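Rutness Woodshop
25 January 2026

Every January I get the same messages. A tabletop has a crack in it, a drawer that stuck all summer now rattles, a cutting board rocks on the counter. I'm going to put my answers in one thread so I can point people to it.

The short version is that your house is dry. Cold air holds very little moisture, and when the furnace heats it up, the relative humidity drops. The wood in the house gives up water until it matches the air, and it shrinks as it does.

Wood shrinks across the grain. Along the length it barely changes at all. A table that's six feet long will still be six feet long in January, but it will be a little narrower than it was in August.

How much narrower depends on the species and on how the boards were cut from the log. Flat-sawn boards move more than quarter-sawn ones. Maple moves more than cherry. Teak moves very little, and you pay for that.

So the first thing to buy is a humidity gauge. The cheap digital ones are good enough for this. Put it in the room with the furniture, away from the vents, and leave it there for a few days before you trust it.

My shop in Corent was at 16 percent this morning before I turned the humidifier on. That's too dry to glue up anything wide. I like to see it in the high thirties or low forties before I start on a panel.

If you heat with a wood stove, expect the room with the stove to be the worst one in the house. A kettle on top helps less than people think. A real humidifier with a tank you refill every day helps a lot more.

Don't chase summer numbers in winter, though. If water is running down the insides of your windows, you've gone too far, and a rotten window frame costs more than a cracked table. Back it off until the glass stays clear.

10 shares

Next, glued-up panels. People ask me if a board made of narrow strips is weaker than one wide plank. The glue joint is usually stronger than the wood next to it, so if the edges were straight and clean when it was glued, the joint isn't what you need to worry about.

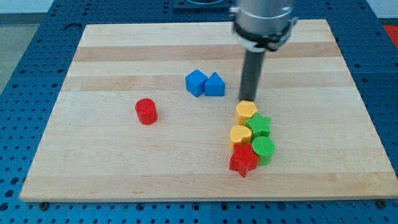
Where strips do matter is in staying flat. One wide plank cups in one direction and you see all of it. A lot of narrow strips each cup a little, and if the maker mixed up the grain direction, most of that evens out.

If a board of yours has cupped, look at which face is hollow. The hollow side is the dry side. It has shrunk more than the other one, and that pulls the edges up.

For a mild cup, lay the board hollow side down on a damp towel overnight. Check it in the morning. When it's flat, stand it on edge with air on both sides until it dries evenly.

Then oil both faces. I can't say this often enough. If you finish only the side people see, the other side takes on and loses water faster, and you'll be back to the towel next month.

I use plain food-grade mineral oil. Put on a heavy coat, wait, wipe off the extra, and do it again the next day. After that I go by looks. When the wood gets dull and pale, it wants more.

Don't leave a board lying flat on a wet counter. Don't put it in the dishwasher. I know somebody will reply that theirs has been in the dishwasher for years. I've also fixed a lot of boards that went in once.

16 replies

Now tables. If your solid top has a crack starting at one end, look underneath before you do anything with glue. See how the top is attached to the base.

If it's screwed tight through a cross piece with round holes, the top had no room to shrink and so it split. Fill that crack now and it will open somewhere else, or the filler will get squeezed out in July.

Loosen the screws first. Then lengthen the holes across the grain or swap in figure-eight fasteners. I get mine at Zolasness Hardware, in the back by the hinges. Any brand works.

Then wait. A lot of small cracks close up by themselves in spring once the top can move. I tell customers to leave it alone until the heat has been off for a month and then look again.

Sticky drawers are the same thing in reverse. January is the wrong time to test one, because everything slides fine right now. Make a pencil mark on the ones that stuck last summer and plane them when they stick again. Take off less than you think you need.

Somebody asked about old veneer. That one I can't cover in a post. If it's lifting, keep it away from the heat vent, put some painter's tape over the loose spot so nothing catches it, and take it to someone who can see it in person.

2 shares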